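How to Judge Whether a Robot Can Do a Household Chore Yet

By the Flarodholm Practical Guides Desk
December

14 shares | 3 comments

Claims that machines can now tidy a home are made often, and they are seldom easy to compare. This guide sets out a method for testing one modest chore, the clearing of small items from a table into a box.
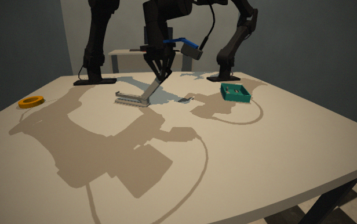

Clearing a table is a fair starting point. It calls for finding an object, picking it up and putting it down in the right place, and most other chores in the kitchen or the packing room contain the same three actions.

Step 1. Write the chore down as one sentence. "Put every loose item into the open box" is suitable. "Tidy up" is not, as two people will disagree on when it has been done.

Step 2. Choose the objects. Include at least one that is flat. Thin items lying on a hard surface are a common cause of failure, for the jaws must come down almost level with the table to get hold of them. Include one item with a hole through it and one that rolls.

Step 3. Decide the lighting and keep to it. Hard shadows can trouble a camera that is fixed to the wrist. If the machine is meant for a home, repeat the whole test with the curtains open and again with them closed.

Step 4. Practise in simulation first, where this is possible. At Conholm the box-filling task was attempted 2,208 times in a simulated workspace before a physical table was used. Simulated attempts are cheap and nothing is broken. They should be reported separately – a result on a screen does not carry over in full to a worktop.

Step 5. Run the physical test. We advise no fewer than 300 attempts; our own record stands at 331. Move the objects between attempts, and do not help the machine. An attempt in which a person steps in is to be marked as a failure, however small the help.

Step 6. Time the work, including pauses. In our test the median attempt took 13 seconds for each item. A person doing the same job would be well ahead of that.

Step 7. Sort the failures. The Rivadeneira form, which we use, has 11 headings, among them "missed", "dropped", "pushed away" and "placed outside the box". The pattern is generally more useful than the total.

On present evidence, a machine may be trusted with a known set of objects on a clear table. It should not yet be left alone with a family kitchen. Workshops using Bundix trays or similar are better placed, for there the parts and their positions seldom change.

Comments (3)

benchtop_fan: Would you count it as a pass if the item lands on the rim and then falls in?

Flarodholm Guides Desk: Yes, provided that it is in the box when the attempt ends.

Marrow61: Thirteen seconds a spoon. I will keep doing my own washing up, thank you, but step 7 is useful and I have printed it for work.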